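Slide 5 — Belts, loops and labels

Carry on from the folding slide. Don't rush this part, as most of the questions last December were on it.

Start with the loops. A pair of jeans comes back to the sorting table with the belt still in it more often than you'd think. At the Amaral shop we logged 88 pairs over one season, and 8 of them had been priced and hung with a belt that should have gone on the accessory rail. Read out the figure, then move on.

Say what to check before the belt comes out: the stitching at each loop, the waistband on either side, and any label sewn near the edge. Braided belts need a slower pull than flat leather. The weave catches on the loop, and a hard tug can pop the stitches.

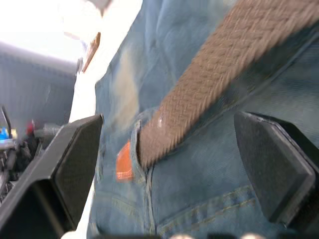
Braided belt through a denim loop, with the small orange tag beside it.

Point to the loop first, then the tag. Ask the room where they would look for wear. Give them a minute — someone usually says the hem, and that's fine, but bring them back to the waistband.

Faded denim is not a fault. Creases aren't either. Torn loops go in the repair bin, and Diarmuid Mac Carthaigh has the list of who mends what.

Belts: roll them, buckle on the outside, one per bag. Write the length on the bag. If a belt was sold with the jeans, keep the two together and mark both tickets.

Pass round the Wadis ticket sheet here. Spare copies are in the blue folder.

Next slide: zippers and buttons.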